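Two Hands and a Cake Stand: An Afternoon with the Mellach Grippers

By the workshop desk
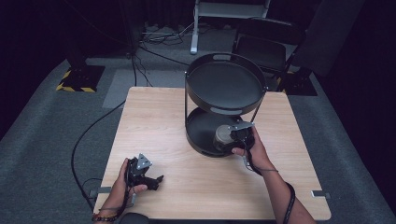

The Mellach pair at work: the right-hand gripper closes on a small grey cylinder on the lower tier of the serving stand.

Keegan Kowalchuk has a habit of handing you things before he has finished explaining them. I had barely put my bag down at Curnness, the training studio where he runs demonstration days for the Mellach hand-held gripper kit, when there was one in my right hand and another on its way to my left, and he was already talking about cake stands.

"Everybody wants to start with blocks," he said. "Blocks are fine, I have a whole drawer of blocks. But give a person a two-tier stand and they find out in a minute what the kit can do and what it can't, and they have a nicer time finding out."

The Mellach kit, for readers who haven't run into it, is a pair of grippers you hold and work yourself, one per hand, each with its own cable. You do an ordinary household job with them, the job is recorded, and the recording goes toward teaching a robot arm to do the same thing. Kowalchuk has been showing it to small labs, a couple of colleges and the odd very determined hobbyist since July, and his calendar has filled up faster than he planned for.

I asked him why anyone would rent a pair of grippers when they could drive a robot arm directly, and he settled back in his chair (he likes this question, I could tell).

"Well, have you ever tried to put a cup on a shelf by driving an arm around? It's slow, and you get tense, and then the recording is of a tense person being slow. With these you've still got your own elbows. You lean in, you tilt your wrist, you come at it from the side if that's what the shelf wants. A lot of that is stuff you'd never think to write down, and I'd like the machine to have it."

The stand really is a good test, and I say that as someone who was bad at it. The lower tray sits right on the tabletop with the upper one held over it, so you can't simply drop down on an object from above. You have to bring the jaws in underneath the top tray and keep the mounting plate on the gripper clear of it at the same time. My first try ended with a clang. Kowalchuk was kind about it.

"The plate is what catches people," he said. "You're watching the jaws, naturally, and the plate is up there doing its own thing. Give it three tries. By the third your hand has got longer, if that makes sense." It did make sense, and my third try was quite a bit better than my second, though I wouldn't want it shown to anyone.

We talked for a long while about the left hand, which I hadn't expected to be a topic at all. New users tend to forget they have one. They park it somewhere and do everything with the right, and then the recording shows one busy gripper and one that looks asleep. Kowalchuk encourages people to hold the idle one upright and close to the table, ready to steady something or take something over.

"I tell them to think of carrying a plate through a door," he said. "Your other hand isn't doing anything yet, but it's interested. I want an interested left hand!"

The kit can be booked by the day or by the week. The weekly rate is $658, which covers both grippers, the cables, the recording software and a setup call. A single day at Curnness, with Kowalchuk there to help, is $39 per person for the group session, and he keeps those small. Software updates come from Stasent, the company that handles the recording side, and he was frank that the early versions tested his patience.

"In the summer I was restarting it over lunch and hoping," he said, laughing. "It's a lot steadier now. I still tell people to save after every batch, and I'd say the same about anything that plugs into a wall."

My own grumbles are modest ones. The cables run back along your forearms, and you do notice them. Reaching across my body, I felt a small tug that made me want to shorten the movement, and I wondered aloud whether that would find its way into the recording. Kowalchuk nodded before I'd finished. He has been asking for a softer cable, and in the meantime he suggests leaving plenty of slack and sitting close to the table. He also thinks people with smaller hands get tired sooner, and he'd like to see a second grip size before he recommends the kit for full working days.

He was interesting on the subject of who does well. I had guessed gamers, or perhaps surgeons. He said the best recordings he has were made by Gough, a catering school that sent a group over to try the kit out.

"They set a table all day long, those folks. They don't hurry and they don't fuss. One of them moved a cup from the bottom tier to the top and I just sat there and asked her to do it again, it was so pleasant to watch. And she wanted to know why the robot couldn't see that the cup was too close to the rim! I didn't have a good answer for her."

Would he ever tell someone not to rent it? He thought about that for a bit, turning a gripper over in his hands.

"If your job needs a lot of force, yes. Jar lids, stiff drawers, that kind of thing. The jaws will hold but your wrist gets unhappy. And if you only want a dozen recordings, come for the day instead and save yourself the money. I'd much sooner have you back in the spring with a bigger project."

Before I left he had me do one more round with the stand, bottom tier only, both hands up. I got the jaws in without touching the upper tray, and he wrote the time down on a pad next to my two earlier ones and told me to come back and beat it.

Group days at Curnness are booked through the studio's front desk, and weekly rentals need a setup call before the kit goes out.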